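Grippers, wrists & end effectors > Show your rig

Thread: Two-finger grippers vs. small fiddly jewellery, round one

sprocketwidow
I promised in the soft pads thread that I would stop arguing about fingertips and go and test some. I have now done this, and I regret to say I still have opinions.

The job is tidying a jewellery box. Two arms, a parallel gripper on each, a green box with compartments, and some silver chain. I picked jewellery because everybody's gripper demo is a foam cube, and a foam cube would practically climb into the gripper by itself. A fine chain has no interest in helping you.

The candidates are the Turkex pointed fingers and the Vrabec ones with the textured pads. Same controller for both (Clekel), same grip force to begin with, teleoperated by the same slightly irritable person, me.

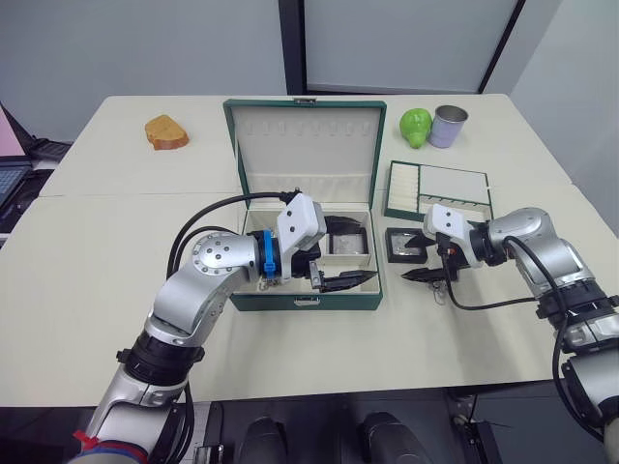
Rigid things first. The ring tray and the display case are both easy enough so long as you come at them from the side and keep your elbows out of the other arm's business. Coming straight down is where you get into trouble, as the open lid takes away most of your approach and the housing is wider than you remember. I set a keep-out zone for the lid in Clekel, which it respected in the way a cat respects a closed door.

Chains next. I'll post the numbers once I've had some tea.

beltandbraces
Nice to see someone using a box with a lid. Half the results on this forum would fall over if the container had a lid.

What's the grip force? You say "the same" as though that were a number.

sprocketwidow
It's 20 on the Clekel slider. I'm aware that isn't a unit. Clekel isn't.

mostly_backlash
Pointed fingers for chain is cheating a bit, no? You can just spear the thing. I'd want to see flat pads do it before I got excited.

sprocketwidow
You'd think so, and I thought so. Spearing works for as long as the chain is in a heap. Once it's a single strand lying flat, the points have to meet exactly, and after a morning of use mine don't. There's a hair of daylight between them and the chain knows where it is.

Right, tea consumed. The whole log is 253 attempts, counting both sets of fingers, and 106 of those ended with the chain in a compartment. I count it as a success if it's in any compartment at all. I'm not a monster. 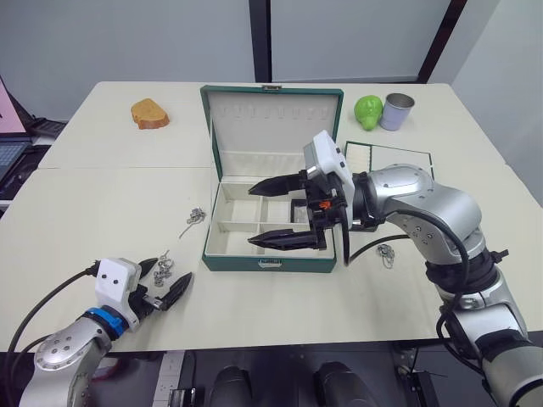

The failures are mostly one failure. You close, you lift, you have the chain by one link, and the rest of it decides whether it's coming along. When it has a charm on it the charm swings, and if it swings towards the lid you can write off the next minute of your life.

What helped most was going in lower than felt polite, so that the fingertips just touch the table before they close. Clekel complains about contact. I turned the complaint down.

beltandbraces
106 out of 253 isn't a comparison, though. It's one lump. Which fingers?

sprocketwidow
Fair. I swapped fingers partway through and the log didn't record the swap, because the field for it is a free text box and I had typed "ok" in it. So the split is my impression only: pads better for a strand, points better for a heap. I'll rerun it with the box filled in properly.

mostly_backlash
"ok" is a valid fingertip geometry and I won't hear otherwise.

quietservo
Disagreeing with more or less everyone here. I don't think you're testing fingertips at all, I think you're testing depth perception. From a head camera, fingertips near a pale table all look as if they're touching it. Do the same run from the wrist view and I'd bet the difference between the fingers mostly goes away.

I had the same thing with a Fillow wrist camera and washers. I blamed the pads for weeks. I bought new pads! The pads were fine.

sprocketwidow
I resent this because it's plausible.
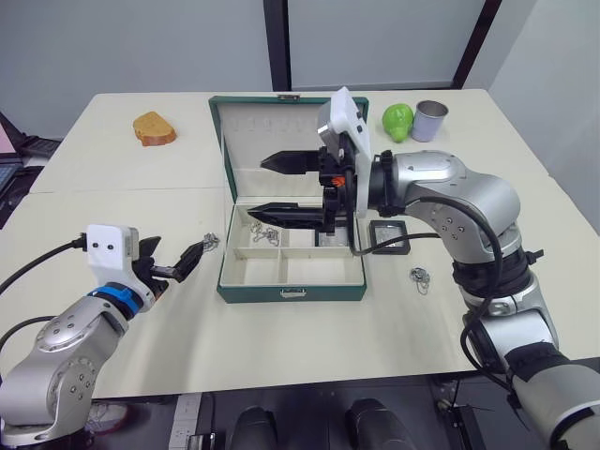

Once the chain is over the box it hardly matters which fingers you have, you open up and gravity sees to the rest. The long compartment at the back is forgiving. The square ones at the front are less so, and from above you lose sight of part of the back one beneath the gripper, which I suppose is a point to quietservo.

I'll do a set with the wrist view up full screen and the head camera off.

beltandbraces
Don't turn it off. You'll hit the other arm. Ask me how I know, or rather don't, the insurance people already did.

mostly_backlash
Agree with belts for once. Keep the head view in a corner. Wrist only is like parking while looking through the letterbox.

Also still not convinced about depth. If the tips don't meet, they don't meet, and you can look at it with as many cameras as you please.

quietservo
Then shim them and test that as well. It's 2 changes, so do them one at a time.

sprocketwidow
Fine. Wrist view first, shims after. Head camera demoted to a corner as instructed. 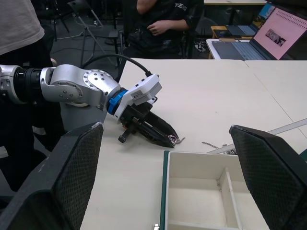 Early verdict on the wrist view: I dislike it and it's better. The chain is much easier to judge when you're down near table height looking across at it, and I stopped closing on thin air nearly so often. The drawback is that your own fingers take up both bottom corners like a pair of wardrobes, so anything close in has to be remembered. Using one arm's camera to line up the other arm is the nicest trick of the lot, and also the quickest way to forget which hand is which. I drove the wrong one with great confidence.

Lag is noticeable too. Clekel seems to treat the wrist feed as a lower form of life. Does anyone know if there's a priority setting, or do I have to beg?

quietservo
Under Streams, then the little arrow that doesn't look like a button. Drag wrist to the top. It forgets on restart.

beltandbraces
It forgets on restart if you're on the February build. The one before that was all right. I've stayed on it and I'm not moving.

mostly_backlash
So are we saying the pads won, the camera won, or quietservo won?

sprocketwidow
Shims go in tomorrow morning. Until then the chain is ahead.

Tagged: parallel grippers, teleop, wrist cameras, small parts

Reader comments (3)

gantry_goose: Tried the "touch the table first" thing with a pair of Turkex fingers and some picture wire. Works. Scratched the table. Wasn't my table.

lowtorque: Would be good to see this with a suction cup, if only for the comedy.

halfduplex: Please fill in the free text box. I have a year of logs that say "test".

Contact the moderators | Copyright the posters, who should know better | Back to top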